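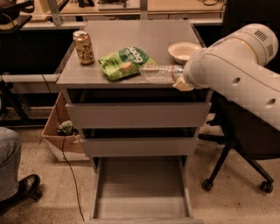
Kallano is a word list of container and packaging terms, as people say them at home and at the corner shop. 2636 entries, Canadian and Australian English, one row per term per speaker group. Started because our recycling sorting guide kept getting mail about what counts as a "tin". Take a drink can standing beside a crumpled green snack bag: can, tin, tinny, coldie for the first, and bag, packet, pack for the second, depending on who you ask and how old they are. We kept all of it.

What's in the folder

terms.csv - main table, 2636 rows
notes.csv - free text from speakers, spelling left alone
regions.txt - region codes, read this before you filter anything
old/ - the Fodside list, kept for comparison, dont merge it

Columns in terms.csv

term, object_type, region, age_band, said_or_written, source, flag

object_type is our own grouping. Coarse on purpose. Bottle is bottle whether glass or plastic, bowl covers anything open and round you eat from. Lids are seperate.

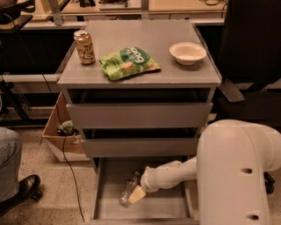 Can, snack bag, bowl: three object types, three rows minimum.

Where the terms came from

Phone interviews, mostly evenings. 1124 rows from those. The rest from shop flyers, council bin guides and the Fodside list, which Emiliano Toledo retyped by hand from paper. Flyers lean heavily urban. Interviews lean older. Weight them if you need to, we havent.

Interviewers asked "what do you call this" and wrote down the first answer, then any others. Second answers carry flag = 2. Jokes carry flag = j. There are 34 of those, leave them in or drop them, up to you.

Known problems

- region code for Wetero was wrong up to the July version, re-download if yours is older
- "pop top" is in twice with different object types, both are right
- age_band blank for all flyer rows
- written forms of "chippie packet" not normalised, six spellings so far
- no terms from French or from any Indigenous language, out of scope and shouldn't be read as coverage
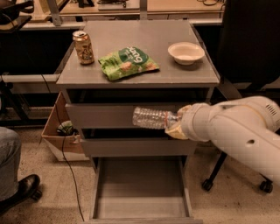

Elba Vergara
Word list maintainer, Kallano

Using it

Free for teaching, research, bin labels, whatever. Credit Kallano. If you change rows say so and keep the source column. Don't use the notes file to guess who a speaker is.

Loading: plain UTF-8, commas, quotes only where needed. Spreadsheets will turn some age bands into dates (10-12 is the usual one). Import that column as text.

Fixes go to Horacio Durán, one term per message please, region in the subject line. He does them Wednesday mornings. Bigger stuff, new regions etc, to me.

To do: milk containers (huge mess), the colour words from the bin guides, check the Cao rows against the tapes.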